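The Sorting Table

The arm went up on a Wednesday and failed its first homing cycle at joint four. I wrote the error code on the wall in pencil, because the wall was closer than the log.

The shop is on the second floor of the old Bretell building. Members pay by the month and get a shelf, a key and a share of the compressor. I had moved my build out of my garage in Ellwood the winter before, when the floor there turned out to slope enough to upset the base. The arm was a Tradbridge, bought used, with one previous owner and no manual. The controller was my own. I had named it Plollitz after the street I grew up on, and the name was in so many config files by then that changing it would have cost a weekend.

The task was kitchen utensils. My mother had run a diner for most of her life, and when she closed it she gave me the contents of the drawers. I had kept them in boxes for six years. They were hard objects for a gripper: curved, shiny, all different lengths, and the handles were never where the center of mass was. I told the other members this was why I had picked them.

The procedure was simple on paper. Pick one utensil from the table. Classify it. Place it in a bin, handle up. Log the result. A run was 200 picks. I set the pass mark at 111 and told myself I would raise it later.
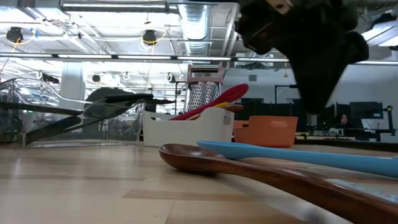

K. Bretell-Marsh

The spoons were the first problem. The planner wanted to close on the widest part of any object, so it went for the bowl, and the bowl rolled. I moved the grasp point back along the handle by a fixed offset. That worked for the metal ones and failed for the wooden ones, whose handles got wider toward the end. I replaced the fixed offset with a ratio. The ratio failed on the ladle.

By September I had 315 lines of exceptions. Each one began with a comment saying which utensil it was for. I read through the file one night while the compressor filled, and it read like an inventory of the diner. Soup spoon, bent. Spatula, melted corner. Grater, do not attempt.

There was one wooden spoon the arm would not pick. The approach was good every time. The finger came down over the handle, stopped at the correct height, and then the controller reported a soft fault and backed off. I swapped the cable. I recalibrated the wrist. I lowered the force limit until it would not have held a sheet of paper, then raised it again. I took the spoon home, weighed it, and brought it back.

The fault was in the exceptions file. Line 40 told the planner to hold and wait for confirmation on that object. The comment above it said: Mom's, check first. I had written it in the first week, before I had a test plan, and I had no memory of doing so.

I called her from the stairwell, where the signal was better. I asked if she wanted the spoon back. She asked which one. I described it, and she said she had used it for the rice and for hitting the top of the freezer when the fan stuck.

"Does it work?" she said.

"The spoon?"

"The machine."

I told her it depended on the object. She said to keep the spoon, and then she asked if I was eating.

I went back in and deleted line 40. The arm homed without an error. I set the run counter to zero, put the spoon in the middle of the table, and pressed start.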